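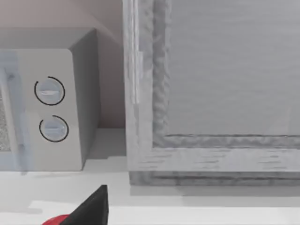
Open day notes, June. The visitors from Gritberg came at two, six of them, and Tùng Vương from Skillance drove the demonstration while I kept the log on the second laptop. We started in the simulated kitchen, at the counter with the microwave, and stayed there longer than planned. The first question was about the two dials. They are almost the same in shape, one above the other, and a lady asked how the policy can know which one is meant. Tùng answered that it learns from the wording of the task together with the position on the panel, and that this is still our weak point. I agree with him. From a low view the lower dial also moves a little to the right compared with the upper one, and I want to check if our labels handle this.

Another visitor asked about the big grey cabinet standing on the same counter, if the arm must avoid it. Yes, it counts as an obstacle like all the rest. I wrote down that the gap between it and the microwave should be a parameter in Suleck. At the moment it is fixed by hand in the scene file, and I forgot this until I was asked.

Numbers I gave them, so that we all say the same next time: 3,352 episodes in the set, of which 3,000 are for training. The rest we keep for testing. The poster in the corridor still has the old total and must be changed before autumn.

After the coffee we went to the tabletop view. The people from Lò were more interested in the light than in the robot. On the white table there is a strong shadow in the form of a bottle, and the bottle itself is out of view. One of them asked if the network could take the shadow for an object. It is a good question and I had no measured answer – only that we vary the lamp position between episodes. Tùng proposed to render 40 episodes again with shadows switched off and compare. I will prepare the list of seeds, he will run them on his machine.
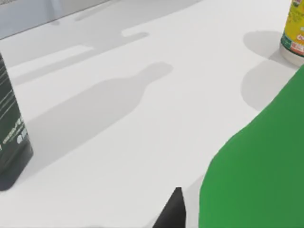
To do before the next visit

Make the lamp position visible in the log window. I had to search for it while people waited.

Ask Skillance for the newer gripper model, ours has the old finger tips.

Correct the poster (see above).

Test the projector with the long cable – the short one does not reach when the table is turned to the window.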